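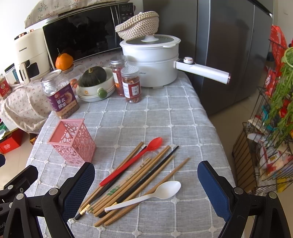 Where things stand with the Damow gripper work

Progress report, 24 October 2022
Utesden project, Rustville site

Let me start with the bad news, so you don't have to dig for it. We lost a good chunk of September to a fault in the hand-held grippers, and the table-tidying part of the plan is behind. The rest is in decent shape, and I'll get to that.

As you know, the job this quarter was utensils: pick up mixed chopsticks and spoons from a kitchen table and put them into an open holder. Chopsticks are miserable things to grip! They're thin, they roll, and when they're bundled together at an angle the pads tend to close on two at once. We expected that and we'd planned for it. What we hadn't planned for was the left gripper closing on its own.

The first time, I put it down to me squeezing the trigger by accident (I had cold hands, it was early). The second time I had my thumb right by the pad and got a proper pinch. No broken skin, just a red mark and some language I won't put in a report. I stopped work that morning and wrote it up as a safety matter, and nobody touched the left unit until we'd had it apart on the bench.

What we found was a worn return spring in the trigger. When the spring hung up, the linkage stayed under load and then let go all at once, and the pads snapped shut. Hinojosa, who supply the trigger assemblies, had rated that spring for 4000 cycles, and ours was a little past 3000 when it started sticking. So it went early, but the bigger mistake was ours, as we weren't keeping a cycle count for each unit. We are now.

Fixes so far:

New springs in both grippers, left and right, even though the right one was behaving itself.
A cycle log that goes with each unit, and a spring swap well before the rated figure.
A ten-second open-and-close check before every session. If the trigger hesitates at all, the unit goes back to the bench.
Fingers stay away from the pads while anyone is holding the trigger. Resetting the utensils between attempts is done with both grippers set down.

I also had to go back through the recordings. The sticky trigger had been spoiling data for a while before it pinched me, with the pads closing late and then much too fast. I pulled about 600 attempts out of the set. That hurt, but I'd sooner hand you a smaller set than one full of bad closes.

Since the springs went in we've had 9 full sessions with no repeat of the fault. I'm pleased, but I'm not calling it closed until the new springs have some real wear on them.

On the task itself, spoons are going well. Loose chopsticks are so-so. Pairs still in their plastic wrapper are a headache, because the wrapper slides on the pads, and I'd like to try a softer pad before we decide what to do about them.

Two things I need from you. First, an okay to move the utensil deadline back by three weeks, which covers redoing the attempts I threw out. Second, a small amount for spare trigger assemblies, so one bad spring doesn't stop us again. The quote from Hinojosa is with the budget sheet. The Utesden drawer and shelf work isn't affected and stays on its original dates.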